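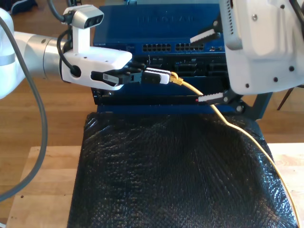 The Blue Box Under the Stairs

Every office has a closet that holds the building's entire connection to the outside world, along with a mop. At Jorham, a maker of greeting cards and regrettable novelty calendars, it sits beneath the main staircase. Inside, on a shelf meant for paint, is a stack of network equipment that has been carrying the company's mail, invoices and lunchtime video habits since 2008.

I went to see it in June, on a day when the sales department could print only in the mornings.

"People want it to be a hacker," says Unnur Hjaltested, who was crouched in the doorway with a flashlight between her teeth and had to take it out to tell me this. "They're disappointed when it's a cable."

Hjaltested works for Liken, a two-van outfit that looks after wiring for small businesses too big to ignore the problem and too small to hire someone for it. She has 24 clients and a low opinion of shelves. She has found switches in ceilings, in a restroom vanity, and once inside a filing cabinet under N, for network.

What strikes the outsider is how dull the stuff looks for something everyone depends on. The classic office switch is a flat metal box with two rows of square holes in the front. Netgear painted a lot of its boxes blue, a shade somewhere between a school binder and a swimming pool, and put its name on the lid, where the next box up will cover it. People stack them like pizza boxes. Then someone runs in a yellow cable, and for a while everyone remembers what the yellow one is for.

At Jorham the someone was Ada Serra, the office manager, who inherited the closet the way one inherits a relative's parrot. Her predecessor left a sheet of graph paper listing which socket served which desk. The desks have since moved twice. Zanetti, the furniture dealer that did the second move, also unplugged whatever was in the way of the carpet and plugged it back in wherever it fit.

"I have a flash drive with all the settings on it," Serra told me. "I've never opened it. I just like knowing where it is." She keeps it in her coat.

The drive was wanted that afternoon. It held 330 photographs of a retirement party and one settings file, for a router the company no longer owned.

Hjaltested took this well. She unplugged things one at a time and listened for shouting upstairs. Between shouts she wrapped labels around the cables and wrote on them in very small capitals. The printer problem was a cord pinched behind the closet door, which got opened every day when the cleaner came for the mop.

A replacement cord costs little. The visit came to $215, and Serra signed for it standing up, in the tone of a woman who has already been asked twice whether the internet is back.

Liken has suggested a proper rack and a room with a vent. Jorham is considering a quote from Sostotum for the rack, and in the meantime has moved the mop.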